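I'd been meaning to get to the Murnwood open afternoon since last September, when I missed it through sheer disorganisation, so this year I was on the early train with a flask and a bag of crisps. Two floors of an old building, very good biscuits, and a sign-in sheet where I was visitor 52!

Upstairs was talks. Graciela Medina gave one on Mestamness, their store of recorded demonstrations, which stands at 2,305 and will be 2,568 once the summer's batch has been checked. Interesting enough, but I'd come to see the laundry corner downstairs (I have three children and strong feelings about laundry).
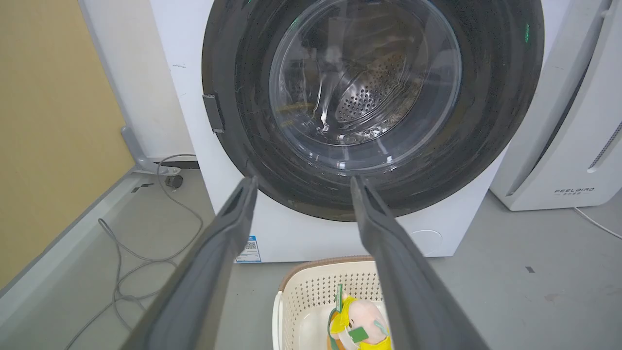 The laundry corner from the gripper's side, fingers open, basket waiting by the machine.

The idea is that you do the job yourself through the arm, over and over, and it learns from your goes. Dardo Lucero drove first with a pair of hand controls, chatting the whole time, and made it look like nothing. Then he let me have a turn. Well! My brain knew perfectly well where the door was and my hands went somewhere else entirely. You get no feeling back through the controls, so you're going by eye, and I kept stopping short of the latch and then lunging. Ilham Chong told me to pick one spot and creep up on it, and that helped a lot. She also said wobbly attempts are kept if they get there in the end, as the arm needs to see people putting themselves right. I was very cheered by that.
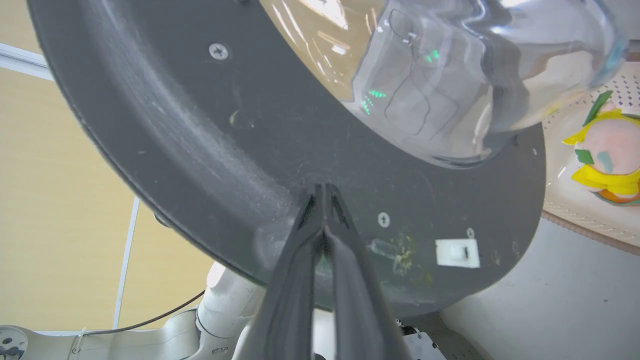

I asked whether it wouldn't be easier to take hold of the arm and push it through the motions, and Florencia Gaete said they do that too, mostly for short things with one firm movement in them. For anything longer they go back to the controls, partly so there isn't a person's elbow in every recording. I had 2 more goes before a very polite queue formed behind me.

Lunch was soup. I'm told the Vergara group opens its doors in spring, so I've put my name down for that as well, and I'll take a cushion for the train.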